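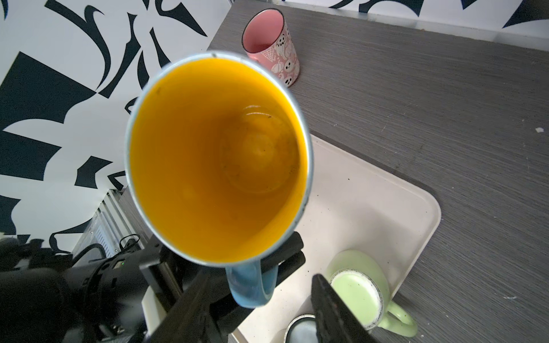
Kamran Ghumman wrote to me that he ruined two enamel mugs with steel wool before he found this page, and he asked if the gray lines inside can be taken away. I am sorry to say they can not. The lines are scratches in the glass layer, and once they are there the tea will always find them. But a scratched mug can still be clean, and most of what people call "stains" is only tea and coffee, and this goes away easily.

I collect here what I know about washing mugs, mostly enamel ones but also the ceramic ones that stand beside them in the same cupboard. I have done it this way for seven years in our kitchen in Tondport, and before that my aunt did it so.

Dark specks at the bottom

Look into the mug under a good lamp before you wash it. A light blue mug with an orange-yellow inside, for instance, shows every small dark speck, and that is useful. Touch the speck with your fingernail. If it moves, it is residue, and hot water with a drop of dish soap is enough. If it doesn't move but feels flat, it is a stain. If you feel a small hole with a sharp border, it is a chip, and then you should read the part about chips further down.

For residue which has dried, fill the mug with hot water up to the rim and go do something else for half an hour. Most people start rubbing too early. A soft bottle brush reaches the corner between the wall and the bottom better than a sponge does.

Tea and coffee stains

Put one spoon of baking soda in the mug and add so little water that it becomes a paste. Spread it with a wet cloth, wait ten minutes, rub in circles, rinse. For old stains I pour in hot water with a spoon of baking soda and leave it overnight. In the morning the brown layer comes off with the cloth.

I don't use vinegar or lemon on enamel. Some enamels get a dull surface from acid, and it doesn't come back. For plain glazed ceramic a little vinegar is fine, if you rinse well afterwards.

Mugs with a printed picture

The mugs with ghosts and pumpkins, which many families have for the fall, need more patience. I wash them by hand, with the soft side of the sponge, and never with the paste on the outside. Soda paste is a fine sandpaper, and after one season the small faces will look tired. My daughter's favorite went through the dishwasher every day until June, and by then one ghost had no eyes. If you don't know whether the picture is under the glaze, pass a finger over it. If you feel an edge, keep it out of the machine.

Drying

I put a flat tray with a raised edge on the counter and lay the mugs there on their side for the first minutes, so the water runs out. Afterwards I stand them up with the opening to the ceiling. A mug which stands upside down on a flat tray keeps the wet air inside, and it smells of closed cupboard the next day. Be careful that a mug on its side has its handle on the tray, as then it can not roll.

Wipe the tray too. It collects specks and crumbs from the whole counter, and they stick to wet rims.

Enamel should be dried with a towel at the rim and at the place where the handle is joined. Water likes to stay there.

Chips

A small dark chip on the outside is not a tragedy. Dry it well every time, and rub in a very thin film of cooking oil if you see orange rust. When the chip is inside, or on the rim where the lip goes, I don't drink from the mug anymore. Ours hold pencils and parsley.

Kulsoom Mirani asked whether a chipped one can be repaired with a paint from the hardware store. Not for drinking, please. For a flower pot, yes, why not.

The next page is about thermos bottles and their rubber rings.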